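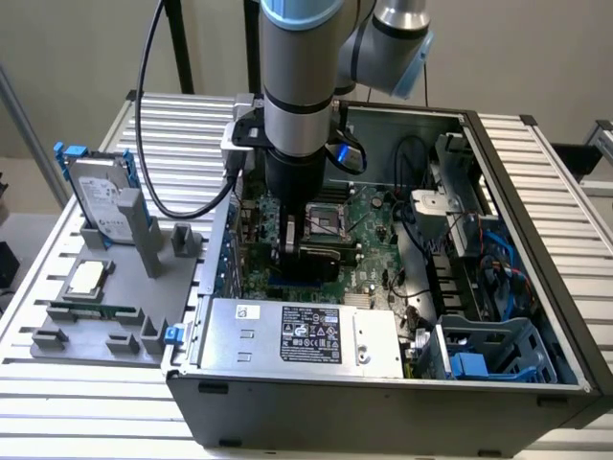
# "Computador velho tem cheiro": uma tarde de conversa na Stalach

Início Conversas Oficinas Arquivo Sobre

Buscar no site Digite e tecle enter

Cheguei à Stalach com meia hora de atraso e uma sacola de pão de queijo, que ajudou. A dona me pediu para não usar o nome dela ("põe aí que é a moça da loja, todo mundo me chama assim mesmo"), então fica a moça da loja. Ela compra, limpa e revende computador de mesa usado desde que saiu de um emprego em escritório de contabilidade, e fala disso com a empolgação de quem coleciona vinil.

A loja fica no número 118, num corredor de galeria, entre uma costureira e uma porta que nunca vi aberta. Tem banquinho para o cliente, café na térmica e uma placa escrita à mão: NÃO FAÇO ORÇAMENTO POR FOTO.

Perguntei como começou. "Com o computador da minha mãe", ela respondeu, já rindo. "Era do ano 2000, enorme, bege, e ela se recusava a trocar porque tinha o joguinho de paciência do jeito que ela gostava. Eu abri com uma faca de manteiga. Quando voltou a ligar, a vizinha trouxe o dela, e aí acabou meu sossego."

Eu quis saber se ainda tem gente que compra computador de mesa. Ela me olhou meio ofendida! Disse que tem estudante, tem dono de mercadinho, tem aposentado que não enxerga em tela pequena. O modelo que mais sai custa 400 reais, com teclado e mouse, e vai para a casa da pessoa com um papel dobrado explicando onde pluga cada cabo. O papel é ela quem escreve, em letra de forma.
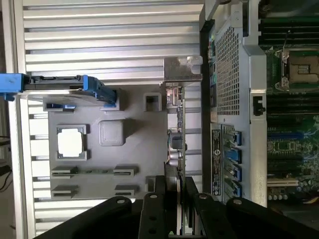
## O pó dos outros

"Computador velho tem cheiro", ela me disse. "Casa de fumante eu reconheço antes de tirar o parafuso. Casa com gato também. Já achei tampa de caneta, já achei uma figurinha da Copa – essa eu guardei."

Quase tudo o que ela compra vem de escritório que fechou ou mudou de endereço. O fornecedor mais antigo é a Pondia, que recolhe os lotes e entrega na porta, às vezes com etiqueta de patrimônio ainda colada. As peças que não prestam vão para a Opoku, que separa metal e plástico. Ela faz questão de levar pessoalmente, no porta-malas, porque gosta de conversar com o pessoal de lá e volta sempre com alguma coisa que não precisava (na última vez foi um rádio-relógio).

Sobre limpeza ela é rígida. Pincel macio, paciência, nada de aspirador de casa. Pasta térmica nova sempre que tira o dissipador. E plástico grande, tipo duto de ar, ela lava na pia com detergente neutro e deixa secar de um dia para o outro, longe do sol. 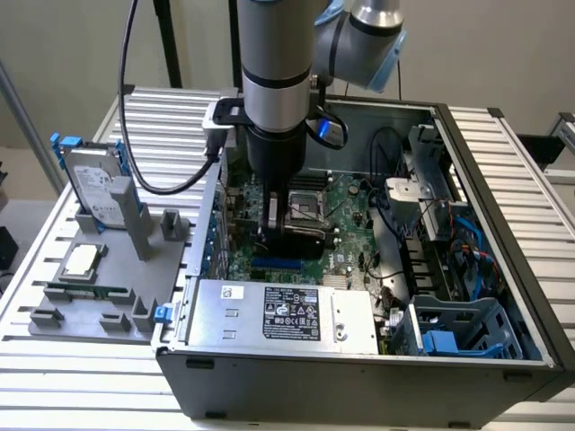

Gabinete deitado e aberto, com o soquete do processador vazio.

E o que ela não vende? "Fonte que fez barulho estranho. Pode ter sido uma vez só, eu não vendo." Também não vende fiado, com 2 exceções que não quis me contar quais são.

Antes de eu ir embora ela mostrou a planilha da loja, que se chama Dullomero – nome do cachorro de infância, parece – e tem uma aba só de recados de clientes. Li um que pedia "um computador que não fale comigo". Em novembro ela quer fechar uma semana para pintar as paredes de verde. Eu votei em amarelo e fui ignorada.

Texto publicado em agosto de 2024

Contato | © Todos os direitos reservados | Voltar ao topo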